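Workshop > Opinion > Storage and surfaces

Articles Notes Archive Contact

One basket per table

Jinfeng Qian
2026-09-30

The usual advice on household storage begins with capacity: measure what you own, then buy containers to suit. I think this is the wrong way round. The quantity worth fixing first is the clear area of the table, and the container should be sized from what remains.

My own working table has a pale wooden top, 75 cm deep. I allow one plastic basket on it, placed at the far side, and the rest stays free. Anything that does not fit in the basket goes back to a drawer or leaves the room. I have kept to this since April and have had to empty the basket about 10 times.
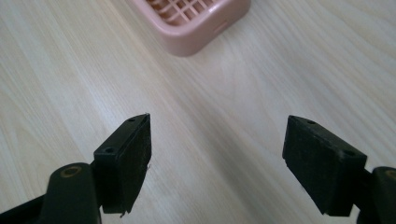

An open lattice base is preferable to a solid one. Crumbs and grit fall through to the table, where a cloth will reach them, and a small item left behind shows up against light wood. Strong colour helps for the same reason. Rounded corners cost a little volume but are easier to wipe.

Trygve Holmgren has argued that a lidded box does the same job and keeps out dust. It does keep out dust. It also offers a flat top, and flat tops collect post, keys and cups. Within a week the lid is a second table, smaller and less stable than the first. An open basket can be overfilled, but the overfilling is visible at once.

I would make an exception for sewing and for medicines, which need a lid and in the second case a lock. For everything else I would take the open basket and accept the dust.

Recent items
Drawer runners: the Gulyás pattern
Shelf spacing in the Rudska flats
A reply on hooks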